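Vinyl figure resale: box or no box?
Reading time: 2 min
November 2018

brevixfan39
Selling off part of my vinyl figures from the Butville series. Do loose ones sell at all, or should I hold them until I find boxes?

shelf_life
Loose sells, only slower. I moved 8 last May without boxes and took a lower price on each.

McKinnon_toys
Disagree. Boxed is the only way on the older runs. A buyer in Flovdale sent one back to me over a missing insert.

shelf_life
That's a return problem - put "no box, no insert" in the title and you won't get those.

brevixfan39
What about empty boxes bought separately? Saw one listed for $39.

McKinnon_toys
Fine if you say so in the listing. Otherwise no.

tin_lid
I'd skip the $39 box. You won't get it back on a common figure. Set up a table somewhere, list them as a lot and be done.

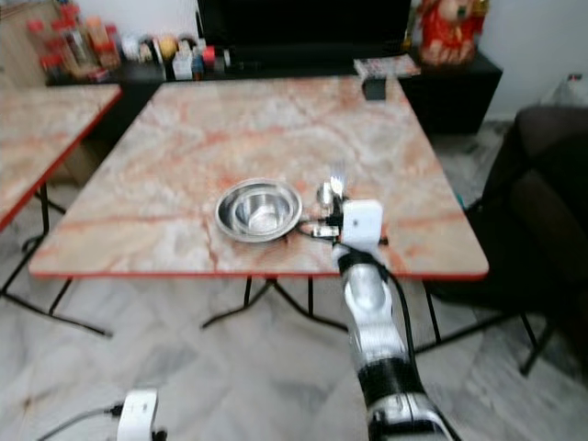 Folding table with a marble-pattern top and steel bowl

brevixfan39
Going with singles for now, no boxes. Will list the Brevix ones first.

McKinnon_toys
Your call. I'd still wait.

282 views | 8 shares

Related threads
Cleaning paint rub off vinyl
Butville series checklist
Shipping figures overseas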